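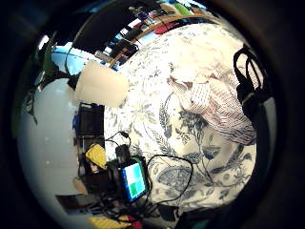
4.2 Recording in furnished rooms

The Movaten kit from Nanix was tested in bedrooms and living rooms with no change to the furniture or lighting. We collected 1419 episodes, of which 659 involved cloth. Figure 3 gives a wrist view from a bedroom: a patterned bedspread, a crumpled piece of striped fabric and a tangle of black cables by a small handheld device with a lit screen. The fisheye lens bends straight edges strongly near the rim, so all views were rectified before pose estimation. Tracking was scored on 429 episodes, with the first 50 frames of each dropped. Large printed patterns were kept in the test set.

Figure 3. Gripper view on a bedspread, before rectification.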